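Reading one long novel, very slowly

19/09/2023

I have been meaning to write about the Huneck for weeks now, and I kept putting it off until I'd finished it, and then this morning I thought, well, why wait? I'm on page 139 and I have plenty to say already.
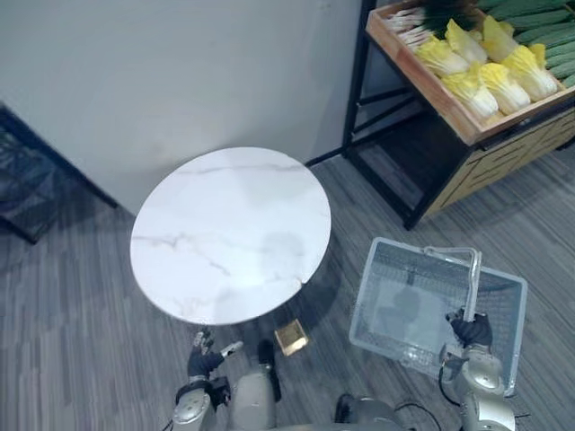

The book is called The Quintela Road, and it's a big, patient family novel by a writer who signs with just the one name, Huneck. It was first published by a small press called Drendurex, and I found my copy in a box of paperbacks outside the used bookstore near my dentist. The spine was already creased in three places and someone had written a grocery list inside the back cover (leeks, stamps, birdseed), so I knew it had been lived with. I paid a couple of dollars for it and carried it home in my coat pocket, where it did not really fit.

Now, I should say that I'm usually a fast reader. I gulp. I've been like that since I was a kid with a flashlight, racing to find out who did it, and I've forgotten a shameful number of books that way. I could tell you I loved them and then not be able to give you the name of a single sister or dog. So when I started this one I made a little rule for myself, six pages a day, no more, even if I was dying to go on. Some days I've read less. On one very bad day at work I cheated and read a whole chapter in the bathtub, and I don't regret it a bit!

The story follows a family who run a ferry, and then later on, when the bridge gets built, don't run a ferry anymore. That's more or less the plot so far. Most of what happens happens in kitchens. The grandmother is a terrific character — bossy, funny, a bit of a thief — and there's a long quarrel over a boat that I thought would be settled in a page or two and is still rumbling along seventy pages later. At my old speed I think I'd have been skimming by then. Taking it slowly, I started to look forward to the quarrel the way you look forward to a neighbor's news.

There's one passage on page 109 that I've gone back to several times. The younger daughter is waiting for her father to come in from the river, and she peels an apple, and the peel breaks, and she is so angry about the peel that she goes and stands outside in the rain. Her father isn't mentioned once. I read it over my lunch and then I just sat there with my sandwich. I copied it out by hand into my notebook that evening, which I hadn't done with anything since college, and my handwriting has gotten terrible.

A few of you asked after my last post whether I keep notes while I read. I do, a little. I don't write in the margins, I was raised too strictly for that, but I use scraps of paper as bookmarks and put a word or two on each. The trouble is that I then can't understand them. One of them says "the spoon again" and I have no idea which spoon I meant. If you've read the book and you know about a spoon, please leave me a comment.

I did try to find out more about the author and didn't get very far. There's an earlier collection of stories called Zurkano, which my library doesn't have, though the nice person at the desk put in a request with another branch and said it might take a while. I'm in no hurry, as you can imagine. At this pace I should be finishing The Quintela Road sometime in November, and the stories can come after that, when it's properly dark in the evenings and I've got the good blanket out.

In the meantime I still owe you the post on poetry anthologies, I haven't forgotten. And thank you to everyone who sent suggestions for novels with rivers in them. I've put them all on a list, and the list is taped to the fridge next to the one for actual groceries, and yesterday I very nearly went looking for a Russian novel in the cereal aisle.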